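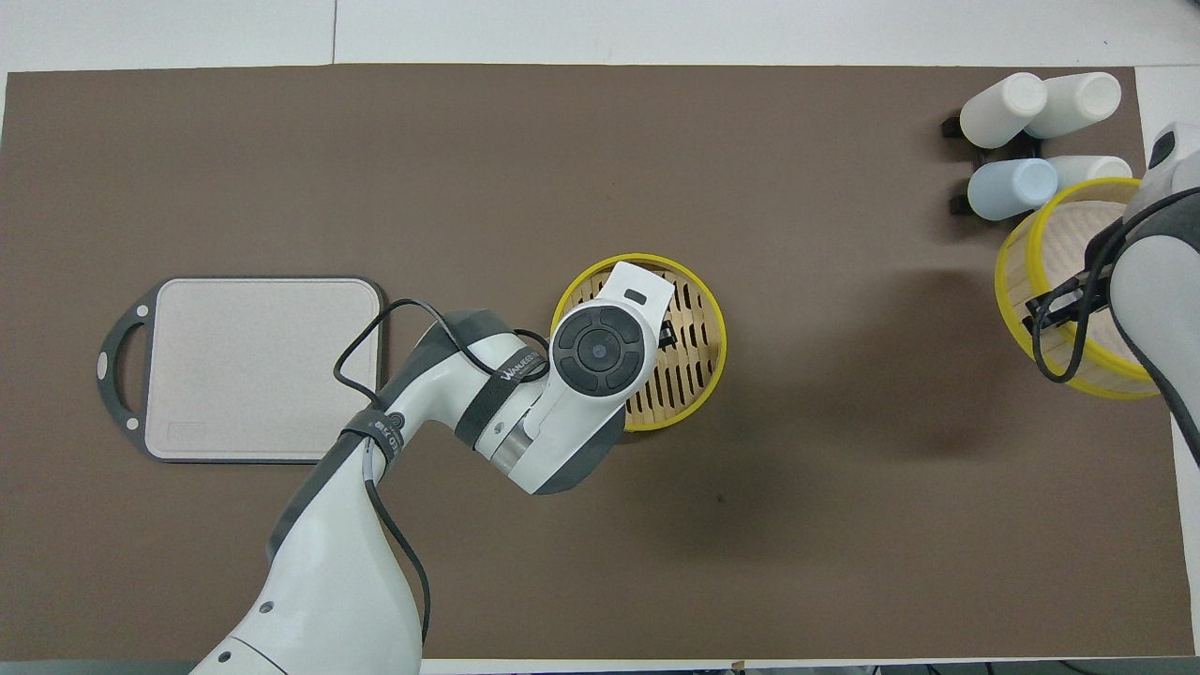

《街口》杂志 生活消费组
2018年7月

“抗菌”二字值多少钱

一块普通的塑料菜板，在利马市中心的厨具批发街上卖不了几个钱。印上“抗菌”，价格翻一倍。再配一个硬纸盒，盒盖上画一面盾牌，盾牌外面几个绿色小怪物四散奔逃，价格还能往上走。

Percy Nina在这条街上开店，他的父亲也在这条街上开店。店面窄而深，锅摞到天花板，要拿最上面的得用一根带钩的长杆。他说抗菌的东西最早是从洗碗海绵开始的，后来是抹布、保鲜盒、筷子、冰箱里的垫子，再后来连垃圾桶也抗菌了。我问他垃圾桶为什么要抗菌，他耸耸肩，说顾客也问，问完还是买。

“你问我信不信？”他把一块Stemum牌的菜板从盒子里抽出来，翻到背面给我看那行小字，“我卖东西。我家里用的是我妈留下来的木头板子。”

那行小字写的是：抗菌性能仅限于产品表面，不能替代正常清洗。

我写这篇稿子，起因是五月里的一次晚饭。朋友搬了新家，厨房里的东西几乎全是Stemum的，她一样一样拿给我看，说整套下来花了1000索尔，孩子小，不敢马虎。饭后她把切过生鸡肉的菜板用凉水冲了冲，立在水槽边上，接着拿同一块抹布擦了台面。我当时没说话。回家路上我一直在想，那1000索尔到底买到了什么。

被省略的条件

Stemum的宣传册印得很漂亮，第二页上有一个巨大的百分数，几个九排在一起，旁边一颗星号。星号通向最后一页的最底下，字小得我要拿到窗边去看：“依据实验室条件下的测试结果，实际效果可能因使用环境而异。”

什么样的实验室条件，册子上没有写。我打电话到公司问，客服请我发邮件；我发了邮件，收到一份同样的宣传册。第二封邮件之后，市场部的Ulises Restrepo给我回了电话。他很客气，语速很快，说检测委托给了一家叫Gradent的实验室，报告属于商业机密，但可以告诉我结果“非常理想”。

我问检测时细菌和板面接触了多久。

他说这属于技术细节。

我又问，样品上有没有刀痕，有没有油。

他说消费者关心的是安心。

抗菌塑料的常规测法其实并不神秘，做过食品微生物的人都能讲上一段。Ruth Urrego在大学里教这门课，办公室小，窗台上摆着一排学生忘了领走的雨伞。她拿一张打印纸给我比划：取一小片崭新、平整的材料，滴上一点菌液，上面盖一层薄膜，让菌液摊得又薄又匀，然后放进温暖潮湿的箱子里，等上一整天，再看还剩多少活菌。和不含抗菌成分的同种材料一比，得出一个百分数。

“方法没有问题，”她说，“它回答的是它自己提出的那个问题。材料有没有抑菌的活性？有。那么问题来了，你家切完鸡肉，会不会盖上一层膜，放在温箱里等到第二天再切黄瓜？”

她讲课大概也是这样讲的，停顿的位置很熟练。

厨房里的事情要快得多，也脏得多。生肉的汁水里有蛋白质和脂肪，会把板面裹住。银离子之类的成分要靠接触和水分才能起作用，隔着一层油膜，效力会打折扣，打多少折扣要看配方、看温度、看时间，没有哪家厂商把这些印在盒子上。从切完鸡肉到切黄瓜，中间往往只隔着一次转身。能把菌从板子上弄走的，还是洗洁精、热水和刷子，以及之后的晾干。

她补了一句：菌从板子上弄走了，也可能弄到海绵上去了。

我问她，那抗菌菜板到底有没有用。她想了想，说如果洗干净了再存放，带抑菌成分的塑料在潮湿的柜子里可能会少长一点霉，气味也会轻一点。“这是个优点，但我不会叫它安全。”

一种粉末的旅行

Stemum自己不生产抗菌剂。盒子侧面有一个小小的标志，写着Anozie，这是添加进塑料里的那种粉末的商品名。同样的标志我后来在鞋垫、牙刷杯和一款儿童浴盆上都看到过。粉末按比例混进塑料粒子里，一起熔化，一起注塑，工厂的工序基本不变，换一袋料而已。

加多少，是另一个不肯公开的数字。加得多，成本高，颜色也容易发黄；加得少，照样可以印那个标志。现有的标签只说有，不说有多少，也不说能维持多久。菜板用上一年，表面全是刀痕，最初受检的那层平整表面早就不在了，抑菌成分还剩几成，我没有找到任何一份面向公众的资料。

Valentin Dinu在给Stemum做产品设计之前，画过台灯和婴儿车。他已经离开这家公司，愿意谈，条件是不谈财务。我们约在他家楼下的咖啡馆，他带来一个帆布袋，里面是几块打样时留下来的板子。

他对那些板子是有感情的。他讲手柄的厚度，讲边缘要磨到什么程度才不割手，讲有一版在板边加了导流槽，槽太浅，番茄汁照样流一桌，改深了又难刷。他说这些细节开会时没有人问。大家问的是盾牌要不要再大一点。

“有一次样品已经定了，普通的料，很好用。后来说渠道那边要求必须是抗菌的，否则上不了那个货架。于是换料，改包装，板子一模一样。”

渠道指的是连锁家居店Brikeo。它在城里的几家分店都辟出了一整面墙，叫“健康厨房”，灯光比别处白，价签也是绿色的。我去看过两次，第二次带了尺子和笔记本，被保安礼貌地问了一句。那面墙上的菜板最便宜的也比隔壁货架上的贵，而隔壁货架上的板子，尺寸相同，厚度相同，有几款连手柄上的孔都一样。不同的是颜色：健康的那一面全是浅灰和米白，不健康的那一面还有红有绿。

Dinu听我说完，笑了一声，说浅色显脏，显脏的东西人会多洗几遍，这恐怕是那面墙上最有科学依据的一件事。

我不确定他是不是在开玩笑。

市场里的做法

Yolanda Rengifo在苏尔基约的一处市场里开小饭馆，午饭时间座位要等。她的厨房我站在门口就能看完：一个灶台，一个水槽，墙上钉着一排钩子，钩子上挂着菜板，生肉的一块，鱼的一块，其余的归其余的，板边用指甲油点了颜色做记号。指甲油掉了就再点一次。

她没有听说过Anozie。Stemum的推销员倒是来过，留下一块试用的，她用来切柠檬，觉得板子滑，底下得垫湿布。

收工以后的流程她讲得很不耐烦，觉得这种事没有什么可采访的。先刮，再用热水和洗洁精刷，两面都刷，刷完泡一会儿稀释过的漂白水，冲净，挂起来，不许叠着放。抹布每天煮。新来的帮工最容易犯的错是把湿板子平放在台面上，底下闷一夜，第二天发黏。

“板子刀痕太深就扔，”她说，“有人舍不得，拿去切面包。切面包也不行。”

我问她一块板能用多久。她说看谁切。

我把这段话转述给Urrego，她说除了漂白水的浓度要看瓶子上的说明、别凭手感之外，没有什么可改的。她又说起木板。多年来的说法是塑料卫生，木头不卫生，道理听上去很顺：木头有孔，孔里藏菌。可是实验做下来并没有这么整齐，菌被吸进木头内部以后不容易再回到表面，多半会在里面干死；塑料刚买回来的时候好洗，划花了以后，刀痕里的东西反而难刷出来。她的意思不是让大家都去买木头。木板洗完没晾透一样会出事，裂了缝的更该扔。她只是想说，材料能决定的部分很小，买的时候花的心思，常常比用的时候多得多。

我承认自己也是这样。为了写稿，我把家里的厨房翻了一遍，翻出一块“抗菌”海绵，已经变成了说不清的颜色，捏一下有味道。包装早没了，我不记得它当初答应过我什么，总归没有做到。

怕是可以卖的

这门生意让我不舒服的地方，不全在于那个百分数。百分数大概是真的，在那只温箱里它是真的。让人不舒服的是它旁边的图画。

Stemum的广告里有一位年轻母亲，婴儿坐在餐椅上伸手去抓苹果片，画面忽然变暗，苹果片下面冒出密密麻麻的东西。旁白问：你看得见它们吗？然后盾牌落下来，天亮了。整条广告里没有水龙头，没有洗洁精，没有人洗手。我看了三遍，确实没有。

我拿这个问Restrepo。他说广告时长有限，洗手是常识，公司相信消费者有常识。

可是广告恰恰在做相反的工作。它先告诉你常识不够用，看上去干净的未必干净，祖母那一套挡不住今天的细菌；等你慌了，再卖给你一样不用多花力气的东西。我那位朋友绝不懒，她在单位是出了名的仔细。她花了钱，得到了一个许可，可以凉水冲冲了事。我后来还是跟她说了，她有点不高兴，说盒子上明明写着抗菌。我让她翻过来看背面。盒子已经扔了，板子背面倒是也有那行字，模压的，和板子一个颜色，要斜着光才读得出来。

公平地说，也有人因为买了贵的板子而更爱惜它。一位读者给编辑部写信，说自从换了成套的厨具，全家终于肯把生熟分开，因为有颜色标签，丈夫也看得懂。如果是这样，那400索尔（她买的是小套装）花得不算冤。只是指甲油便宜得多。

监管部门管不管？我打听下来的情况是，管一部分。说一件商品能治病、能防某种病，那要拿出依据，要登记；说一件商品“抗菌”，只要不往病上扯，就落在一个相当宽敞的地带。广告的措辞因此都很讲究，“守护”“安心”“洁净感”，一个病名也没有，病都留给那几只绿色的小怪物去演。Restrepo在电话里也一次都没有用过“预防”这个词，我回头听录音的时候才注意到。

有同行提醒我，别把文章写成一篇劝人不要买东西的稿子，广告部会来找我谈话。我没有要劝谁。喜欢米白色的可以买米白色的，手柄握着舒服也是很正当的理由，Dinu磨的那些边确实磨得不错，他送了我一块打样，我没有收，后来有点后悔。我想要的东西很具体：把星号后面的话印到星号前面来，测的是什么菌，接触了多久，有没有油，用旧了以后测没测过。这些写在盒子上占不了多少地方，盾牌缩小一点就放得下。

我把这几个问题整理成一页纸，分别发给了Stemum、Brikeo和Gradent。Gradent回复说检测报告归委托方所有，对外不作说明。Brikeo回复说感谢关注，随信附上一张“健康厨房”的九折券，限本月使用，不与其他优惠同享。Stemum截至发稿没有答复。

Percy Nina的店里最近又到了一批新货，抗菌的锅刷。他问我要不要写进去。我问锅刷是刷锅的，锅都烧到冒烟了，还抗什么菌？他说这句话上午已经有个老太太说过了，老太太买了三把。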